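Seasonal Home Organizing Assistants – Villalobos Home Organizing

Part-time, April through the end of summer, with a good chance of staying on

Every spring the phone starts ringing at Villalobos, and it is nearly always the same call. Somebody has opened the hall closet to put away the winter coats and found last year's winter coats still in the way. Or the kids have moved out and their rooms haven't. Or a parent is moving to a smaller place and there are forty years of kitchen things to go through before the truck comes. We love these calls, and this year we have more of them than our present crew can handle, so we are looking for four kind, steady people to join us as organizing assistants.

We are a small company and have been at this for 12 years. Our work is mostly closets, kitchens, pantries, basements and spare rooms, with a few home offices thrown in when tax time comes along. You would go out in a pair with one of our lead organizers, so you will never be sent to a stranger's house alone to face a basement by yourself. The lead talks with the client and makes the plan for the day. You sort, carry, wipe down shelves, label boxes, break down cardboard, and (this is a bigger part of the job than most people expect) listen. Folks like to tell you where things came from. A good assistant can hear the story of a gravy boat and still keep the keep pile and the give-away pile from running together. 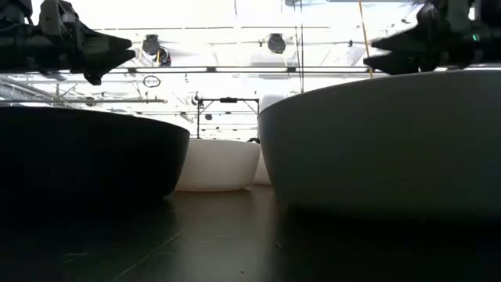 Do I need experience as a professional organizer?

None at all. We train every new assistant ourselves over your first 50 hours, all of them paid at the regular rate, and we have had wonderful people come to us from school cafeterias, shoe stores, libraries and raising families. If you have ever helped a friend unpack a kitchen and enjoyed it, you already know a good deal of what we would teach you.

The pay is $19 an hour to start, with a raise after your first season if you come back to us. Drive time between clients is paid. Lunch is half an hour and we do mean for you to take it, sitting down, away from the boxes. Most days begin at 8:30 in the morning and end by 3:00, so the job suits parents with children in school, and it has also worked out nicely for a couple of retired teachers who got restless at home. You can choose two, three or four days a week, and we try hard to keep your days the same from week to week so you can plan your life.

A few things we do need from you. You should be able to lift 30 pounds and be on your feet for much of the day, with stairs. You need a driver's license and a car that starts. We run a background check, at our cost, on everyone who works in our clients' homes. Please don't apply if you are badly allergic to cats or dust – we would feel terrible, and there is a lot of both. Spanish is a big help with some of our families, and so is Amharic, but neither one is required.

It also helps to have a gentle way about you.
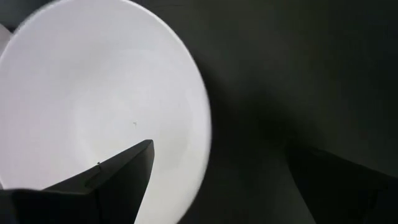 Our clients are often a little embarrassed when they open the door, and they will apologize for the mess before you have even got your shoes off. We don't tease, we don't gasp, and we never throw out a single thing without the owner's say-so, down to the last rubber band. Some people let go of 100 things in a morning and feel light as air. Others need a whole afternoon with one drawer, and that is a fine afternoon's work too. If you are the sort who gets itchy to hurry people along, you probably wouldn't be happy here.

We supply gloves, aprons, labels, markers and bins. You supply closed-toe shoes and clothes you don't mind getting dirty. Our schedule is kept in Climidov, a simple app that goes on your phone, and we'll show you how to use it on your first day. If you don't have a phone that will run it, tell us and we'll print your week out the old way.

To apply, write a short letter to Gebremedhin Fikre, who looks after our crews, and drop it off at the Villalobos office or send it through the contact form on our jobs page. A resume is welcome but you can leave it out. What he would really like to read is a few lines about a closet, shelf or shed that you put in order, how you went about it, and whether it stayed that way (it's all right if it didn't). Please add which days you are free and the name of one person who has worked with you and will say so over the phone.

Everyone who writes will get an answer. We invite people in for a chat with coffee, and after that for a paid half-day with one of our pairs, so that you can see the work before you make up your mind. Letters are being read as they come in, and we would like to have all four places filled before the end of April.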